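Pudport electric steamer pot review
Posted Jan 23, 2025

I bought the Pudport in October to replace a bamboo steamer that had gone mouldy at the back of the cupboard. It has been used most weekends since then, mainly for buns and dumplings, with the odd batch of broccoli or corn. I paid full price at a kitchen shop in Likstead.

The Pudport is two appliances stacked together. The bottom part is an electric pot that can be used on its own for noodles, soup or porridge. The steamer basket is stainless steel and sits on the rim of the pot, with a perforated metal tray inside it to hold the food. The glass lid fits either the basket or the pot, so there is only one lid to store.

Setting up is simple. Fill the pot to the lower line, put the basket on, put the lid on and choose the steam setting on the front panel. Mine takes 10 minutes to come up to a full steam from cold tap water. The booklet says less, but our water is very cold in winter.

Capacity is the first thing most people will want to know. Four medium buns is the limit if you want them to keep their shape. I tried five once and they joined up along the sides and tore when I pulled them apart. Dumplings pack in better, and a whole cob of corn has to be snapped in half to fit. 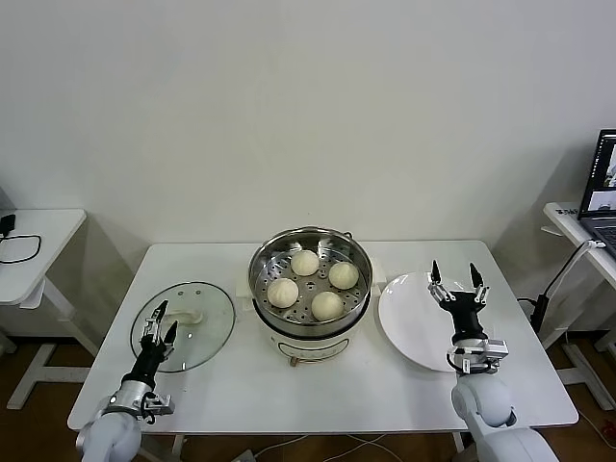
Four pleated buns on the steaming tray, with the lid and a plate alongside.

Results have been good. Frozen buns go in straight from the freezer and come out soft right through in one cycle. Homemade ones need a square of baking paper underneath or they stick to the holes in the tray. I also had some trouble with drips from the lid marking the tops of the buns. A clean tea towel stretched under the lid fixes that, provided the corners are folded up over the top and kept well clear of the sides.

The lid is the part I like best. It is clear enough to check on the food without lifting it, and the handle in the centre has stayed cool enough to hold bare-handed. The steam vent is near the edge, so turn the lid until the hole faces away from you and away from any cupboards.

The control panel is less successful. It is a recessed oval on the front of the pot, and flour collects around the edge of it. I clean it with a damp cotton bud. The white body also shows every splash of soy sauce, although it has all wiped off so far.

Washing up takes a couple of minutes. The basket, tray and lid go in the sink. The pot has to be wiped out by hand and the base must be kept dry. We have hard water and I descale it monthly with a little vinegar.

I looked at the Bloxham two-tier before buying. It would suit a family better, as you can cook two layers at once, but it is much taller and would not fit under my shelf. The Pudport is a one or two person machine. For a bigger household you would be running batches all through dinner.

Good: steams evenly, clear lid, pot works on its own.
Not so good: small basket, grubby control panel, slow start in winter.

I would buy it again at the same price.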